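Hand-Held Gripper Inspection Checklist, With Comments
Site: Guneck kitchen station
Unit: Stoltden two-finger hand gripper, pair
Reason for inspection: jaw slip and pinch report, ticket 351
Date: Thursday, April 16, 2020
Result: CONDITIONAL – see items 4, 7 and 9

Background

The ticket says the right-hand unit let go of a chopstick during sorting, then closed again on the operator's fingertip when she reached in to fix it. No broken skin. Grulthorpe, who service these units for us, sent back a one-line reply: "pads within tolerance, no fault found." I have read that line on every ticket since December and I no longer accept it as an answer. A thin round stick is a hard thing to hold, and a pad can measure fine and still let it roll.

1. Work surface flat, cloth secured
PASS. The cloth is only held down by its own weight at the front edge. I pulled on it and it moved. The sheet asks for "secured" and doesn't say how, so I have to pass it. I would clip it.

2. Walkway behind operator clear
PASS.

3. Pads seated, no lifting at the edges
PASS. Pushed each pad sideways with a thumb. No movement. The left unit has a nick at the outer corner of one pad, outside the part that does the gripping. Recorded so that it doesn't turn up later as new damage.

4. Jaws close square on a thin object
CONDITIONAL. The old test piece was a block, and any jaw will close square on a block. The work here is chopsticks, so chopsticks are what I asked for.

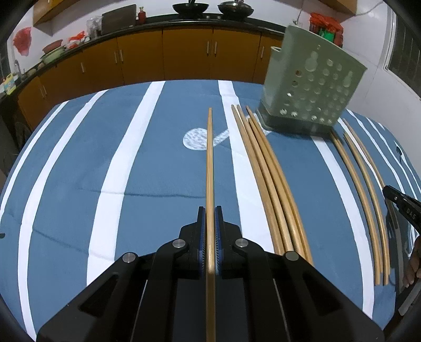
Item 4, single chopstick between the ridged pads, more lying to the right.

Repeated the grip 29 times with the right-hand unit. It dropped the stick 2 times, both when the stick was taken near its thin end. Grulthorpe's service sheet counts a drop as a fault only if it happens twice in a row, and these were not in a row. By their rule the unit passes. By mine it doesn't, and the box stays at conditional until somebody shows me where their rule came from.

5. Fasteners tight, none missing
PASS. Checked with a driver, both units. One on the right-hand unit took a quarter turn before it bit. I don't call that loose, but I don't call it tight either. Put it on the weekly list.

6. Linkage arms move freely, no grit
PASS. Some flour dust in the joints. Wiped out with a dry brush. Do not use spray cleaner on these.

7. Trigger releases fully when let go
FAIL, right-hand unit. Let go quickly and it opens. Let go slowly and it hangs partway, then finishes on its own a moment later. That is the pinch in the ticket, as far as I'm concerned. The operator sees half-open jaws, takes them for stopped, and puts a finger in.

The maker's leaflet says to "release with a firm motion." Fine, but people get tired by the end of a shift and their motions stop being firm. A tool that is safe only when it's used briskly needs a guard or a better spring. The Sveinbjörnsson spring kit was turned down last year on cost. I'd like to see that cost set next to the price of one hand injury.
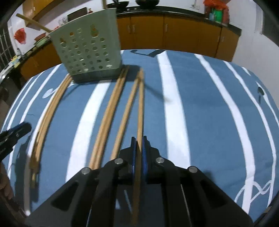
I also don't believe the log figure of 96 percent clean releases. The log is filled in from memory at the end of the session by the same person who has been doing the sorting, and a slow release that didn't pinch anybody won't be remembered. Until releases are recorded as they happen, leave that number out of reports.

8. Operator briefed on reaching in
PASS on paper. There is a signature. When I asked, the operator knew to set the tool down first but had never been told to wait for the jaws to stop. Brief again and sign again.

9. Second unit kept clear while the first is gripping
CONDITIONAL. Working two-handed, the idle jaws tend to drift in toward the busy ones. No contact during the inspection. Nothing in the written method says how far apart they should be. It needs a distance, in inches, on the card.

10. Tools stored open, pads not pressed together
PASS. Left unit was stored closed on arrival and was opened before I started.

Actions

Right-hand unit: out of use until item 7 is fixed and retested, slow release included. Tag is on it. Do not swap the trigger over from the left unit, which was tried last time and gave us two doubtful tools.

Left-hand unit: may be used alone.

Grulthorpe: send the written test method for "no fault found," with the object they used. If it was the block, say so.

Retest: same table, same chopsticks, and an operator who hasn't been told which release is the bad one.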